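Cevia example collection: frequently asked questions

Last changed December 8, 2025

These answers are for people who record examples for the Cevia project, or who think about joining. If your question is missing, please write to Mereana Tautahi and she will add it.

What do I do in one session?
You guide the arm by hand through a household task, many times, and the recorder saves the movement together with the wrist camera. One complete try is called an episode. A normal session has up to 15 episodes. After each one you press Keep or Discard.

Do I need to know programming?
No. You need patience and a steady hand. The first session is only practice and we delete everything from it.

How many episodes do you need for one task?
For small-object tasks the target is 600. At the moment the card tasks have 396 kept episodes, and 293 of them are already labeled. We train a first model before the target is reached, so we can see which positions it has not learned well.

Should every episode look the same?
Please, no. If the basket is always in one place, the model learns the place and does not look for the basket. Move it a little and turn it a little between episodes. The same is for the card holder: turn it to a different angle and change the page where it is open.

I made a mistake in the middle. Must I discard?
It depends. If you missed the card and then took it correctly, press Keep and write "recovery" in the note. Such episodes are very useful for us. If you stopped the task, or your hand covered the camera for a long time, press Discard.

Is strong light from the window a problem?
Usually not. The model must work in real homes, where the sun is also strong. Shiny cards and plastic sleeves give reflections, and we want to have these in the data too. Only discard if you yourself cannot find the object in the camera view.

What does the wrist camera see?
Mostly the two fingers and what is directly before them. The woven basket and the card holder are both from the card tasks.

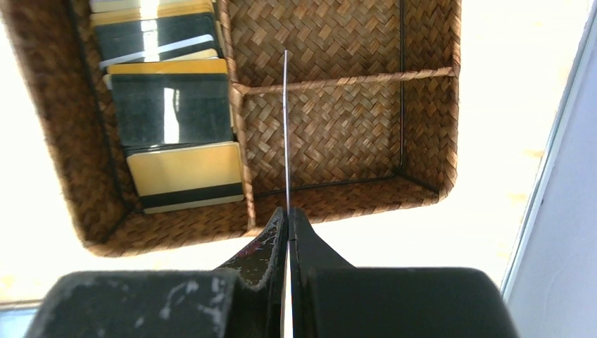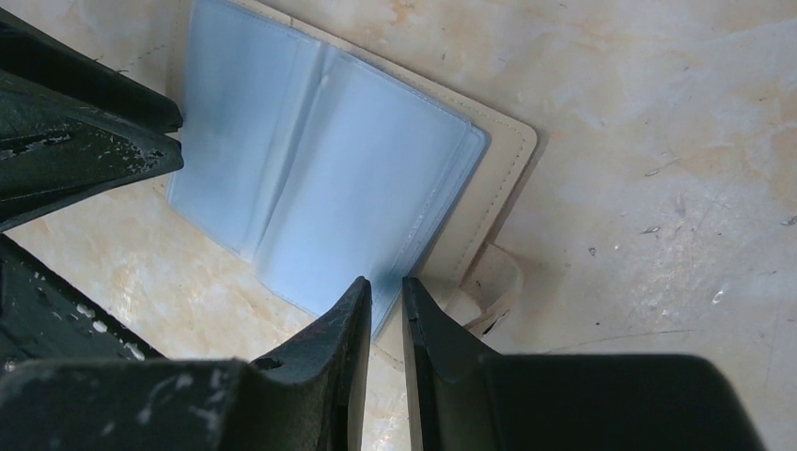
Labeling

Who writes the labels?
A second person, never the one who recorded. We use a tool called Brudik, and it opens in the browser. You mark the start and the end of each step and write one short sentence for it, for example "move the top card to the empty compartment."

What if I cannot see what happens?
Choose "unclear" and continue to the next step. Please do not guess. A wrong label makes more trouble than a missing one.

Can I correct my label later?
Yes, until the batch is closed. After this, send the episode number to Mereana.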